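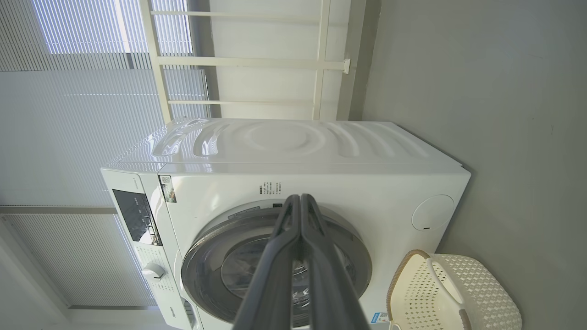

The gripper in front of the washing machine door, laundry task.

Clubs > Ornenura Student Robotics > Questions and Answers

Questions about the home tasks group

What does the group do?
We teach a robot arm to do small jobs at home. This term the main job is laundry: open the door of a front-loading washer, take the clothes from the basket, put them inside, close the door. It sounds easy. For a robot it is many separate problems.

Who can join?
Every student of the school, from any year. You do not need to know programming before. In the first 3 meetings we explain the basics, and after this you choose a team.

Which teams are there?
There are 4: gripper, vision, control and recording. The recording team drives the arm by hand and saves each try, good or bad. New members usually begin there, because you learn very fast what the arm can do and what it cannot.

Why do you use a camera at the wrist?
It sees the same thing as the fingers see, very near. The weak side is that the fingers cover a part of the view. In the picture they stand over the door ring and the glass. For this reason the vision team is asked to find the door from far, before the arm goes close.

Is the glass a problem?
Yes, often. Glossy white surfaces and tinted glass give reflections, and daylight from the window changes them during the afternoon. Please do not close the blinds to get a better result - we want tries in different light.

How many tries do you need?
Our goal for the term is 700 tries. In April we had 400. A try counts also when the arm fails, if the notes are complete.

Do you go to a competition?
We are registered for the Wamero student challenge, in the household category. The last day to give your name for the travel team is 5/29/26. Members who do not travel can still help with the report.

Does it cost money?
The membership is free. You pay only the club shirt, if you want one.

Can I touch the arm at my first visit?
You can drive it together with an older member. Before you work alone you must do the safety talk. Keep your hands away from the fingers when the power is on, also when the arm is not moving.

Where do you meet?
In the Antal building, ground floor, after the last class. If the door is locked, please ring.

Contact: Ornenura Student Robotics, Antal building | © Ornenura Student Robotics | Back to top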